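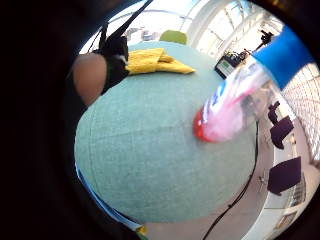
Report on a Visit to the Bárány Upholstery Works, Omham

In July a delegation from the Stemora Furnishing Trades Association visited the Bárány upholstery works at Omham. The purpose of the visit was to study how a medium-sized manufacturer organizes the production of contract seating, and to gather information for the Association's guidance on repair and re-covering. This report records what was shown and discussed, and is circulated to all member firms.

The delegation was received at the main entrance at 9 a.m. and given a short safety briefing before entering the production areas. Visitors were asked to remain within the marked walkways and to leave bags in the reception office. The tour followed the order of production, beginning at the fabric store and ending at the dispatch bay, and was followed by a discussion in the training room.

Background to the works

The Bárány works makes seating for libraries, waiting areas, hotels and college residences. It does not sell directly to households. Most orders are placed by interior contractors, who specify the frame, the density of the filling and the covering fabric separately. The typical order is for 300 pieces or fewer, and many are for considerably smaller quantities in several fabrics. The management explained that this pattern has shaped almost every decision about the layout of the building.

The works occupies two connected halls. The older hall holds the fabric store, the cutting room and the sewing room. The newer hall holds frame preparation, foam cutting, upholstering and final inspection. A covered passage links the two, and cut and sewn covers are carried through it on hanging rails so that they do not have to be folded.

Fabric store

The store carries 437 fabrics as regular stock, arranged by composition first and color second. Members will know that many stores are arranged by supplier, and the delegation asked about the reason for the difference. The store staff replied that when a fabric is discontinued, the closest substitute is nearly always one of similar composition, and it is quicker to find when the alternatives are on the same rack.

Each roll is inspected on arrival. It is drawn across a lit table at a slow, steady speed, and faults are marked at the selvage with a colored thread. The position of each fault is entered on a card that stays with the roll until it is used up. Rolls with more faults than the purchase terms allow are set aside and returned. Rolls with an acceptable number of faults are used first for small parts such as arm fronts and piping, where the cutter can work between the marks.

Color matching between batches was discussed at some length. The works keeps a cutting from every batch received and compares new deliveries under three types of lighting. Where a customer may wish to order additional pieces later, the works recommends that a reserve length be purchased and held. Few customers accept this recommendation, and the management regards it as the most common cause of later complaints.

Cutting room

Cutting is carried out by machine for plain fabrics and by hand for patterned ones. The machine cuts several layers at once under a plastic film, which is held down by suction. Pattern pieces are arranged by software and then reviewed by an experienced cutter, who may alter the arrangement where the direction of the pile or weave requires it.

The delegation spent some time at the hand-cutting tables. A striped fabric was being cut for a set of high-backed benches, and the cutter demonstrated how the stripe is centered on the back panel and then carried down through the seat to the front border. The allowance for waste on this kind of work is much higher than on plain goods. The works states the allowance openly in its quotations, and members may wish to consider doing the same.

Offcuts are sorted into three grades. The largest are kept for repairs under warranty. The middle grade is given to a training program for beginners. The remainder is sent for shredding and is used as filling in packaging pads. The works does not use shredded textile in its own seating.

Sewing room

The sewing room is arranged in small groups, each of which completes a whole cover. An earlier arrangement, in which each operator sewed a single type of seam, was given up because faults were often found only at the end of the line. Under the present system, the group that sews a cover also checks it, and a label with the group's number is sewn inside.

Curved seams received particular attention. On rounded shapes such as footstools, bolsters and shell-backed chairs, the outer panel must be eased onto the inner one so that the fabric lies smoothly when stretched over the foam. Small notches cut in the seam allowance show the operator where the two edges should meet. The supervisor noted that new employees generally need several months before they can sew a tight curve in a heavy woven fabric without puckering, and that there is no satisfactory short method of teaching it.

Thread is chosen for strength and for resistance to fading. The works formerly matched thread to fabric as closely as possible in every case. It now holds a shorter range of thread colors and chooses the nearest darker shade, on the ground that a slightly darker seam is less noticeable after some years of use than a slightly lighter one.

Frames, foam and upholstering

Frames arrive assembled from an outside supplier and are checked for squareness and for loose joints. Webbing is then fitted under tension. The delegation observed the use of a gauge for setting this tension, which replaced judgment by hand some years ago. The upholsterers were at first opposed to the gauge, and it was introduced gradually, one bench at a time.

Foam is cut from blocks using a continuous blade. Most seats are built from two or more densities, with a firm base and a softer upper layer, and are wrapped in fiber wadding before the cover is fitted. The works uses a water-based adhesive. Drying takes longer than with the previous product, and additional racks were bought so that parts could stand without delaying the benches.

Fitting the cover is still entirely manual work. The upholsterer positions the cover, secures it at four points, and then works outward from the center of each side, smoothing the fabric continually. Staples are placed closely on curved sections and more widely on straight ones. The delegation was invited to try the task on practice pieces, and the results confirmed the supervisor's remarks about training.

Inspection and testing

Every finished piece is examined under bright light. The inspector checks the line of the seams, the alignment of any pattern, the evenness of the filling and the security of the base cloth. A piece that fails is returned to the group or bench responsible, together with a written note. The works has found that notes are more useful than spoken comments, as they can be collected and reviewed at the monthly meeting.

A separate room contains equipment for testing wear. A weighted pad is pressed repeatedly into a seat to represent use over a long period, and fabric samples are rubbed against a standard cloth. At the time of the visit, a sample bench had completed 2,064 cycles of a longer test. The technician explained that early readings are of limited value, and that loss of height in the foam is best judged after a period of rest.

Repair and re-covering

The part of the visit of greatest interest to the Association was the repair section. The works will accept its own products for re-covering at any age, and products of other makers where the frame is sound. Last year the section completed 500 pieces, mostly dining and waiting-room chairs. Each piece is stripped, the frame examined, and the customer informed of its condition before a final price is given.

Records of all repair work are held in Bokex, an order system used throughout the works. The record for each piece shows the fabric, batch, foam grades and sewing group. When a chair is returned after several years, a replacement cover can be cut without taking new measurements. Older chairs, made before these records were kept, must be unpicked carefully so that the original panels can serve as patterns.

The management was frank about the economics. Re-covering a simple chair may cost nearly as much as replacing it, and the case is strongest for larger or well-made pieces. The section covers its costs but contributes little beyond that. It is maintained partly for the sake of existing customers and partly because staff who have taken apart worn furniture become better at building it.

Discussion

In the afternoon session, members raised questions on recruitment, fabric lead times and the design of seating for easier repair. On the last point, the works has begun to fit certain seat covers with concealed fasteners in place of staples, so that a damaged cover can be changed on the customer's premises. The fasteners add to the cost of each piece, and the works is not yet certain that customers will pay for them.

On recruitment, the works reported that open evenings for local families had brought in more applicants than printed advertisements. Applicants are offered a trial day at the benches before any formal interview.

Matters for members

Member firms are invited to send comments on the following points to the Association's office before the autumn meeting: the stating of waste allowances in quotations; the retention of batch cuttings; and the use of concealed fasteners on contract seating. Firms that already operate a repair section are asked to indicate whether they would be willing to receive a similar delegation.

The Association records its thanks to the management and staff of the Bárány works for a full and open program. Copies of the works' fabric inspection card may be requested from the office.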